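Search this site Enter keywords Go

Oiling a Wood Strip Worktop

By Rūta Lapiņa
Updated 6th July

7 comments 80 shares

The method below applies to solid worktops made of glued strips, in pale species such as birch or maple. It does not apply to veneered board or to tops with a factory lacquer. If a drop of water beads and stays on the surface, check the finish before sanding.

What you need

Estska hardwax oil, clear satin
Sandpaper in 120, 180 and 240 grit
Sanding block, or a Drernard orbital sander with dust bag
Lint-free cotton cloths
White nylon pad
Masking tape
Nitrile gloves

Preparation

Clear the top and vacuum the seams. Wipe with a cloth dampened in mild soap solution, then leave the wood to dry overnight. Grease must come off before sanding, or the paper will press it into the grain.

If the top butts against a metal rail or edge profile, tape the metal along its full length. Oil that gets into a slotted profile is slow to cure and collects dust. Press the tape down with a plastic card.

Sanding

Start with 120 grit only where there are stains or scratches. Otherwise begin at 180. Sand along the strips, never across them, with even pressure. Finish with 240. Stop there – a finer grit closes the surface and the oil will not take.

Vacuum again and inspect the top at a low angle by daylight. Cross-grain scratches show up as short dull lines. Go back to 180 on those areas and repeat.

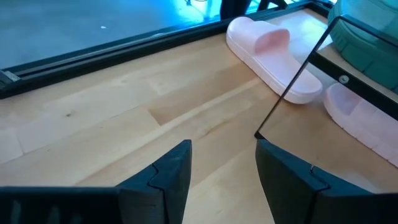
Pale strip top with a black slotted rail along the far edge. Tone varies from strip to strip, and there is a small dark knot at left.

Variation between strips is normal and should be left alone. Sanding one strip harder to match its neighbor produces a hollow. Small tight knots need no filler. A knot that moves under a fingernail should be fixed with thin wood glue and sanded flush once dry.

Applying the oil

Stir the can. Do not shake it. Pour a small amount onto a cloth and spread it along the strips in a thin film, working in sections no wider than your reach. Wait 7 minutes, then rub with the nylon pad and wipe off all excess. No wet patches should remain.

Apply 2 coats, with a night between them. Pale wood will look slightly warmer after the first coat. For less color change, use Kairys natural tint for the first coat and clear for the second.

Lay used cloths flat outdoors to dry, or soak them in water before disposal. Oily cloths left in a heap can ignite.

Was this useful? 600 shares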